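Alville Demonstration Floor
Pre-Session Safety Checklist for Hand-Guided and Remote Teaching
Station 2, arm and tables
Date: May 25, 2021
Checked by: Leif Hallgrímsson

Please go through the whole sheet before you switch on, even if you were the last one to use the station. Write in the comments as much as you like. I read every one of them, and as you'll see I'm no model of brevity myself!

1. Emergency stop within reach of the person teaching
OK
Comment: Pressed and reset twice. The button is a bit stiff (it always has been), so give it a good firm push and don't be shy with it.

2. Arm cables clear through the full range of movement
OK, with a note
Comment: I walked the arm slowly through its reach by hand and nothing pulled tight. Please do the same yourself each time, and watch the cable behind the arm when you swing toward the couch side. Cable ties get a look too, and a loose one gets replaced before anyone starts.

3. Hand-guiding mode holds when released
OK
Comment: Let go at four different heights and it stayed put every time. Keep your free hand away from the joints all the same. It's an easy habit to fall into, resting your fingers there while you think about the next move.

4. Speed limit set for remote control
Corrected
Comment: Found it at 40 percent, left over from the Jokdale runs. Beginners should start a good deal lower, so I brought it down and wrote the new setting on the card.
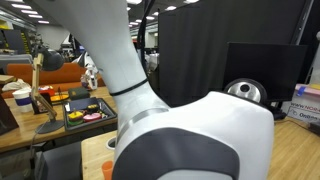

5. Tables steady and laid out for the task
OK
Comment: For the toy food task, keep the pieces together in the tray between tries, and move anything you aren't teaching with well out of the arm's path. Lamps and cups are the things people forget. If you bring a drink, and I know we all do, it belongs over by the kitchen.

6. Remote controller paired and responding
OK
Comment: Parkus had a small lag in the morning, gone after a restart. If you feel the arm trailing behind your hand, stop and restart then and there. Please don't try to teach around it, as those recordings are no use to us later.

7. Second person present
OK
Comment: Hjaltested group, this one is for you especially, with much affection. One teaches, one watches, and the watcher puts the phone away.

8. Recording saved and logged
Open
Comment: Last saved demonstration is number 157. The log sheet skips a line just before it, so if you ran one and didn't write it down, come and find me.

Still to do: new label for the stop button, and a softer mat for the teaching side before July. Questions to me at extension 422, or just wave.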